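Home | Issues | Authors | Search

3.2 Small belongings and the shared box

Most of the people who let us into their bedrooms apologized for the mess before we had even taken off our shoes, and we spent a good part of each first visit assuring them that the mess was just what we had come for. Of the 63 households in the Velcombe study, 18 kept what we came to call a shared box — one open container where small things of every sort end up together, with no lid and no dividers. We were very fond of these boxes, and I hope the reader will forgive us for lingering over them.

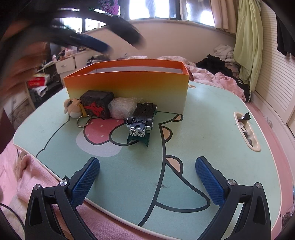
We asked each person to pack the box in whatever order felt natural and to talk to us as they went, if they cared to. Urrutia's earlier notes from December had led us to expect that people would sort by use, with keys in one corner and toys in another. They hardly ever did! Size and softness mattered far more, and several people told us, quite cheerfully, that they had never thought about it until we asked.

Soft things deserve a word of their own. A pouch or a bundle of cloth will take the shape of whatever gap is left, and so it was often saved for late in the packing, though Ververidis noted a few people who laid cloth down first as a kind of nest for the hard things. Figure 4 comes from a bedroom where the box, orange at the rim and fading to yellow toward the base, held a blue printed packet and a dark blue fabric bundle side by side, with something white and fluffy spilling a little over the edge.

Figure 4. Mixed small items in an open box, with a dark brown pouch held in front of it.
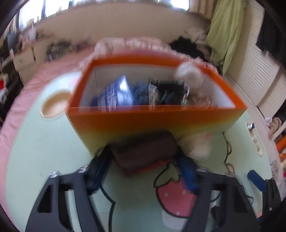 3.3 What gets left out

Nearly everyone finished with a few things still beside the box, and we learned to wait a minute or two before asking about them. Some were put back on a shelf, and others stayed where they were until our next visit.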